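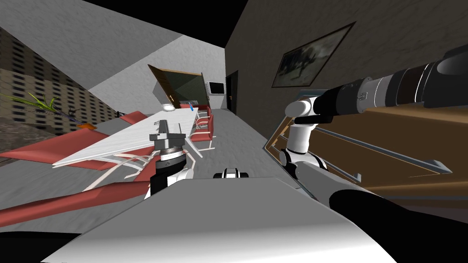
Open day at Zastel, February: simulator demo

Arrived 13.40, signed in, sent up to the demo area. Jovita Montes ran our slot. Two-armed robot, simulation only, on a desktop machine with two monitors. The physical unit was on a different floor and we did not get to it.

Software is their own, called Plevton. Physics and rendering share one process, which explains the long start-up. The first load failed on a missing texture path and she restarted with the cache cleared. Second load fine.

Conference room

Head view. Long white table, red chairs on both sides, window on the left, open door at the back. The room looks steeply tilted from up there and it took me a while to read distances. The left gripper is over the near edge of the table and the right arm comes down across the view from the top right, passing in front of the wooden part along the right wall. I would want a second view before trusting any clearance on that side.

Targets on the table would be small at that range. The white bowl near the far end is easy to pick out. The thin blue thing next to it I could not name with confidence, marker or small bottle. Asked whether the object labels come from the renderer or from a detector. Renderer, for now. So recognition is not being tested in this set-up, and any success rate they quote is for motion only. Worth remembering when the write-up comes round.

Chairs are rigid bodies with collision on. Legs are simplified to capsules. The plant is visual only, no collision, and the arm will go straight through it if asked. Same for the window glass.

Numbers from the session, as given by JM:
Scene set: 281 layouts, hand checked
Logged episodes to date: 2315
Cameras per episode: 4
Control step limit per grasp attempt: 300

The step limit is fixed for all tasks. I queried this, as a reach down a long table ought to need more than a reach into a bin. She agreed and said it was inherited from an earlier single-arm project (Brondon) and had never been changed. Episodes that run out of steps are logged as failures with no separate code. We should ask for the raw logs if we want to compare with ours.

Bin scene

Close work at the containers. The fingers are modelled as flat parallel plates with nothing soft on the faces. Contact friction is a single value per object, set in the scene file. JM said slip is too low compared with the physical gripper and they correct for it afterwards. No details on how.

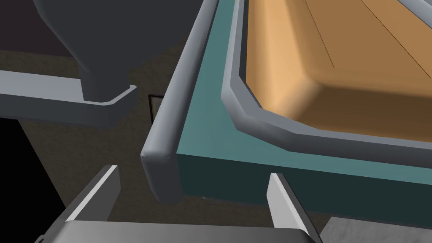 Simulated gripper, fingers open, with the teal bin to the right.

The rounded rim is the awkward part. From this close the bin wall and rim take up most of the right half and there is little to judge depth from. The bevelled corner helps a bit. The grey rail to the left of the bin could be the edge of another container, I did not get an answer on that. The hopper shape further back was not discussed either.

Collision margin on the fingers is applied to the whole plate, so approaches close to a wall get rejected early by the planner. Planner is bought in from Escobedo, default settings. I suggested a smaller margin at the tips. She made a note.

Questions left open

1. Timeouts and dropped objects need separate failure codes. Will they add them?
2. How is the slip correction done, and on which objects was it fitted?
3. Does the head view use the same lens model as the physical robot? The tilt made me wonder.
4. Is the plant left without collision in the logged episodes too, or only in the demo build?

To do

Send JM our margin settings.
Ask for ten or so raw logs, mixed tasks, failures included.
Check whether our scene format will load in Plevton without conversion. The chair meshes are likely to be the problem.

Left at 15.10. Visitor badge came home in my coat pocket, needs posting back.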